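Drinks station working group: minutes, November

Present: Bożena Stępień (chair), Cristian Agudelo, Jolanta Bielecka, Szymon Gajewski (minutes)
Apologies: Zbigniew Piątek

1. Previous minutes
Agreed, with one correction: the water measure in item 4 should read 200 ml.

2. Table layout
CA proposed keeping the middle of the brown table clear for pouring. Lemon slices to stay on the wooden board. Agreed. JB asked for the board position to be marked on the layout sheet. Action: CA.

3. Glassware and measures
The Pietrzak quote covers 11 replacement items. BS thought it high and wants a second price from Coleretti. Small metal measure to be kept on the list. Action: JB.

Table and items: 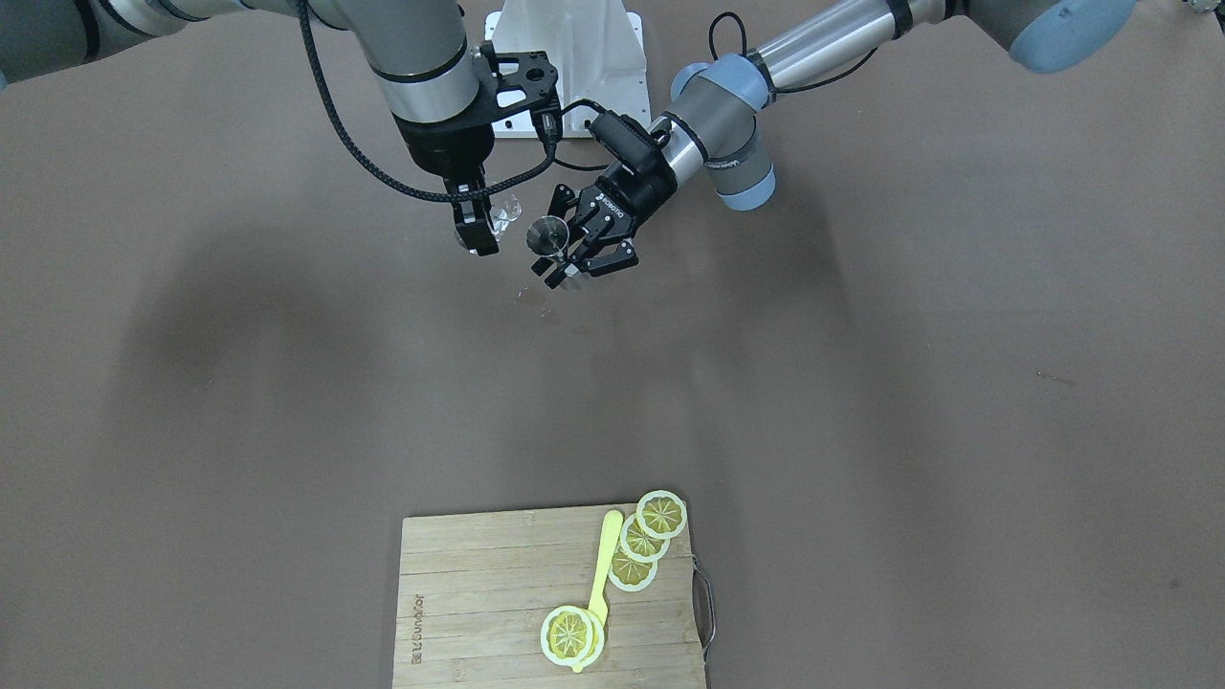
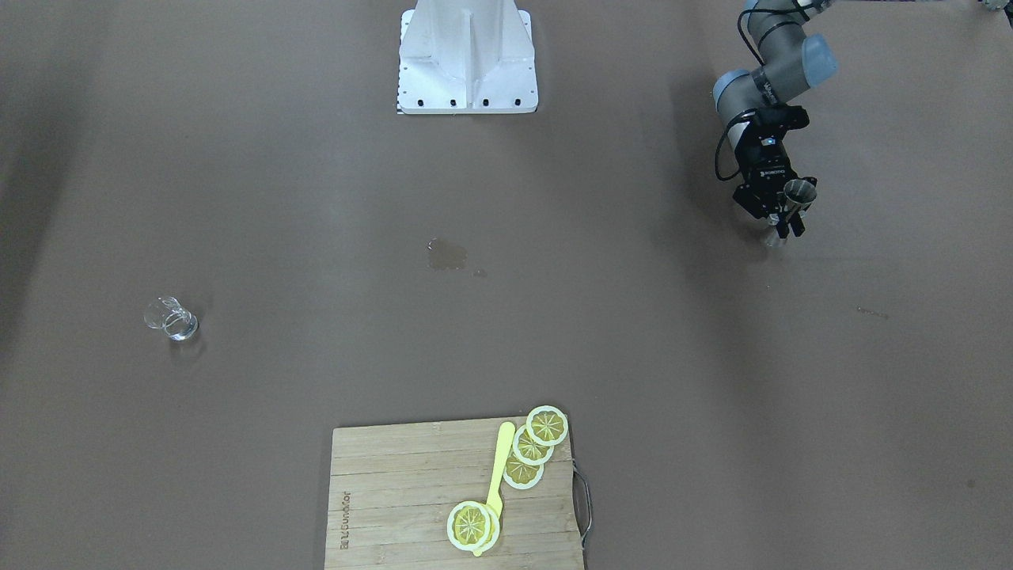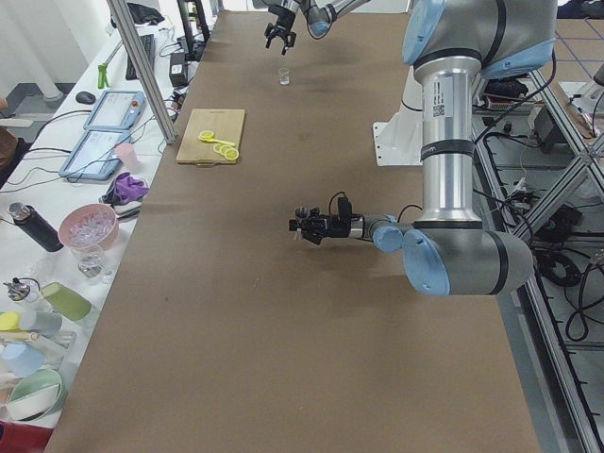 4. Storage
Spare cups are currently in two cupboards under different labels. SG to move them to one shelf and reissue the list. ZP had asked by email for a lidded box for the lemon slices; deferred until the second price is in.

5. Any other business
None. Next meeting at 3 pm, same room. ZP to chair.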